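Carton Trial, Nekbridge Packing Room: Second Progress Report to the Uvonden Fund

December 22, 2019
By Lakshmi Rodrigues

The first report on this grant said that switching to flat cartons would save time, save floor space and cut down on damaged goods. I signed that report, so I can't complain too loudly about it, but I would like this one to be more careful. We have a fair amount of evidence on time, a little on space, and close to none on damage. I have kept them separate below so that the good news on one doesn't leak into the others.

What the grant was for

Before the trial, the packing room reused whatever boxes deliveries came in. They were free, they were all different, and people spent a lot of the afternoon hunting for one that fit. The proposal was to buy flat cartons from Mivden in a single style, the Wan, which comes as a corrugated blank with hand holes and folds up without tape. We would set up a proper table for folding and filling, write a short set of instructions, and compare the new way of working with the old one.

The fund gave us $2000 for setup and the first delivery of cartons. All of it is spent. The table covering and clamps cost less than planned and the cartons cost more, and the two roughly evened out. The delivery charge was not in the original budget. It should have been, and I have added a line for it in the revised version you already have.

Time

The target was 60 seconds to get from a flat blank to a standing carton ready to fill. On the logged runs, the people who have been folding all month meet it comfortably. New people don't. The middle of the log is a mix of the two, and I don't think the average says much of anything, so I have left it out of this report. It is in the spreadsheet if you want it.

What I can say is that we have 94 logged runs with a start time, a finish time and initials. Others were written down with something missing and I threw them out. I know that looks like I picked the ones I liked. I went back through the discarded sheets to check, and they weren't obviously slower or faster than the rest, but with half the entries missing I can't prove it.

There is also a problem with what we timed. The clock stopped when the carton stood up by itself. It did not cover walking over to the stack, pulling a blank loose from the ones above and below it, or going back when the first one had a crushed corner. Under the old system the hunting for a box was the slow part, and we complained about it constantly. If we count the hunting on one side, we have to count the walking on the other. The next set of runs will start the clock at the stack.

The folding itself has one sticking point, and it is the same for everybody. The long panel with the hand hole has to be creased before the sides come up. If it isn't, the hole on the inner layer ends up a little off from the hole on the outer layer and you can't get your fingers through. The Mivden sheet shows this step with a drawing that two people read in opposite ways. Our own instructions now say it in words.

The table

I was doubtful about the green covering and I still have mixed feelings. It gives the cardboard some grip, and the surface underneath has stopped getting scratched. It also holds on to crumbs of cardboard, and when a blank is slid across it fast the cloth wants to go along. The clamps on the far edge deal with that. They also stick up, so a wide blank has to be turned before it goes down flat. A lower clamp would be better. I haven't found one I would spend your money on.

A blank laid out flat takes up much more table than we allowed for. The plan in the proposal showed a blank, a folded carton and the goods to be packed side by side, and whoever drew it (I did) was working from the size of the finished carton. With one blank down, the finished carton has to go somewhere else, and in our room somewhere else means the floor. 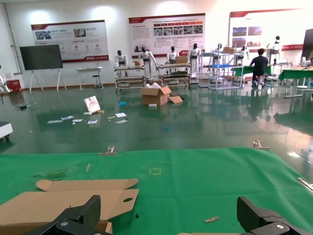 The reply to the draft of this section was that I am blaming the table for a habit. Packers put things on the floor under the old system too, it went on, and will do it with any table of any size until there is a shelf at the right height, so why not ask for the shelf and leave the table alone? The reply also pointed out that paper inserts end up spread over the floor because they arrive in a loose pile, and no carton design is going to fix that.

I think that is about half right. A shelf would help, and I have put one in the request at the end. But the proposal promised the floor would be clear, and it isn't. There is an open box standing in the middle of it with the flaps out, with papers and cards lying loose nearby, and the space we said we would gain is the same space a person has to step around. I would not accept "it was like that before" from a supplier, and I don't think the fund should accept it from me.

Space

The flat stack really is smaller than the heap of old boxes. I measured the heap in the fall, or tried to, and it changed every day depending on deliveries, so any percentage I gave you would be made up. The stack fits against the wall and stays put. The old boxes did not. I would call this a modest improvement and leave it at that.

One thing we missed is that the old boxes have kept coming. Deliveries still arrive in them, and now that they aren't being reused they have to be broken down and taken out. This takes somebody's time every afternoon and it is not in anyone's log. There is a case for keeping the good ones and using them alongside the Wan cartons, which would of course bring back part of the hunting. I have no recommendation yet.

Offcuts and scraps are a smaller matter. The hand holes on the Wan are cut at the factory, but the cutouts don't all come away cleanly, and bits of tan cardboard turn up on the table and underfoot. We sweep more than we did. It isn't hard work, but the Mivden brochure says "no waste at the bench" and I would ask them to take that line out.

Damage

The claim in the first report was that a carton of the right size would mean fewer broken items. This is reasonable and may be true. We have had too few complaints under either system to tell. There was a good stretch in early December with no returns, and I was asked to mention it, so I am mentioning it. We have had stretches like that with the old boxes.

I would also point out that we changed the filling material at the same time as the carton. If breakage does go down, we won't know which change did it. The obvious fix is to run the old filling in the new cartons for a few weeks. People don't want to, because the old filling is unpleasant to handle, and I haven't pushed very hard.

What is left to do

The remaining stock should cover more runs than we need for the second comparison, provided we stop using the blanks as table mats. The revised instructions are up on the wall. Timing will start at the stack and finish when the carton is closed and off the table, and a carton on the floor will not count as off the table.

I am asking the fund for three things: permission to move the leftover printing money to a shelf, an extension for the damage comparison, and a decision on whether the old boxes are part of this project. The last one matters most to me. If they are not our concern, the trial looks fairly good. If they are, then I think we have moved some of the work from one end of the room to the other and called it a saving.

I would not recommend rolling this out to the other rooms on the present numbers. I would not recommend stopping it either. Folding is quicker than I expected and the people who do it every day like the cartons, though they liked getting new scissors too.

The log sheets, the revised budget and the Mivden delivery notes are in the shared folder.

Comments

packline_b
Fair report. I'd only say the crease on the long panel is easier if you stand at the short end of the table. Took me weeks to figure that out and it isn't in the instructions.

Mort
We tried the same style of carton and went back to taped ones. The no-tape bottom was fine for light stuff, but I wouldn't trust it with books. Did you log what went in them?

Lakshmi Rodrigues
Not by weight. Contents are on some of the sheets. I'll add a column.

stairwell
Please get the shelf before you do another round of timing, otherwise you'll be timing people bending over.

greenpen
Strange to see a grant report that doesn't claim everything worked. Is the spreadsheet going to be posted? The link in the first report goes to the wrong folder.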